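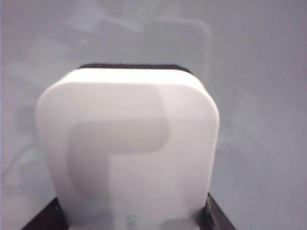 Wrist camera and finger trials, eraser pick

Sunday, March 24, 2019

Bench 2, Mellor arm, both controllers powered. Ibrahim Oyewole had the other half of the bench until lunch, so I started late.

Goal was to settle which finger set goes on the arm for the flat-sided objects, and to find out if the wrist camera is any use once something is held. We have the Fencombe fingers (hard, black, angled tips) and the Sollora ones with the soft pads. Same gripper body for both. Mounting takes four screws and the Sollora set sits a little prouder, so the tool offset has to be changed in the controller every time. I forgot once and put the tips into the table. No damage, just a protective stop.

Test object is the white block with the dark soft backing, the one we've been calling the eraser. Picked it because it has rounded corners and the sides narrow toward the bottom, so there isn't much true flat for the fingers to sit against.

Fencombe first, 40 picks. Grip force at 30 percent, approach from above, close, lift, hold, turn the wrist, put it back. 4 drops, all during the wrist turn. On two of them I could see the block creeping before it let go, so it's slip and not a bad close. Raised the force and tried a short run again, no drops, but I stopped early to keep the comparison fair. Will do a full set at the higher force later.

Sollora, same count, same force. No drops. Sounds like an easy win, but the pads drag on release. The block gets pulled sideways when they open and ends up crooked, and the next pick starts from a bad pose. I had to straighten it by hand more often than I liked. Opening slower helped. Opening slower and backing straight up at the same time made it worse, don't bother.

Camera notes. With the block held between the black fingers it takes up most of the center and lower part of the view. Fine for checking that something is there. Bad for seeing what's beyond it. The bigger trouble is the shadow on the white face. It's gray, blocky, soft at the edges, a bit like a backward P, and the segmentation treats it as a separate part. The dark strip along the top comes out clean every time, and so does the bright upper rim. If I need one feature to track slip, it should be that strip. The lettering low on the face is too pale to be worth anything, I can make out something like LAN and that's all.

Exposure: auto is hopeless with a white object this close. Locked it at 228 on the driver's scale and the rim stopped blowing out so badly. The fingers go nearly black at that setting but we don't need detail on them.

Controller: ran the Fencombe set on the old box and then repeated a few picks on the Enon. Enon closes more smoothly and reports finger width while moving, where the old one only reports at the end. That alone would let us catch the creep. Its log files are a pain to read. Ibrahim has a script from September that may still work on them, ask him.

Where it stands: Sollora pads on the arm for now, slow open, exposure locked, Enon controller. Tool offset is saved under the pad name so check it before you swap anything.

To do:
Full Fencombe set at higher force
Move the lamp and see if the shadow on the face goes away
Slip check using the top strip
Order spare screws for the finger mount, one is stripped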